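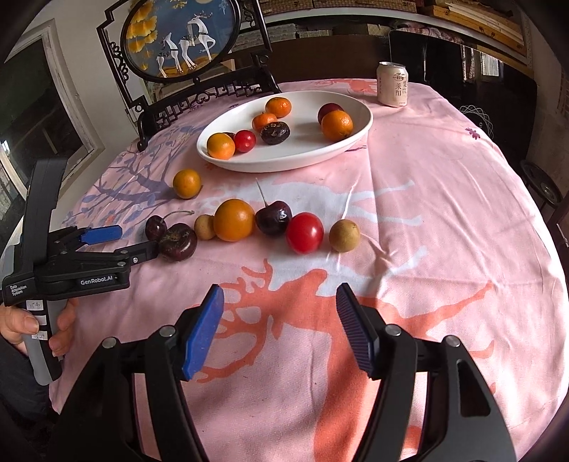 Cherries, longans, citrus and a tomato in a row, with the oval platter behind. The cloth is printed in coral orange, white and lavender blue on pink.

Fruit for the table: size, stem and order of serving

Grażyna Lis sorts fruit by diameter before she considers colour. Her room at Fusham has a round table, a chair with a carved fretwork back and a screen of two white deer among ginkgo leaves, and the pattern of the cloth is as busy as the furniture. Small fruit is easily lost on a print of this kind. Lis sets it directly on the cloth in a single line and keeps most of the larger pieces for a plain white platter.

Cherries go out with the stem on where possible. A cherry that has lost its stem is given a toothpick, inserted at the stem end to a depth that clears the stone. Longans are served in the shell, which splits under thumb pressure and keeps the flesh from drying. Cherry tomatoes are treated as fruit and left whole.

Mandarins and oranges share the platter with a plum and a dried date. Lis puts the date near the centre, where it can be reached from any seat. Citrus is wiped with a cloth wrung out in plain water and taken out of the cold 40 minutes before guests sit down. Plums need 2 hours.

Edmund Krawczyk, who supplies her from the market at Storkville, disagrees on the last point. He holds that a ripe plum loses firmness after 50 minutes in a warm room and should be brought in last.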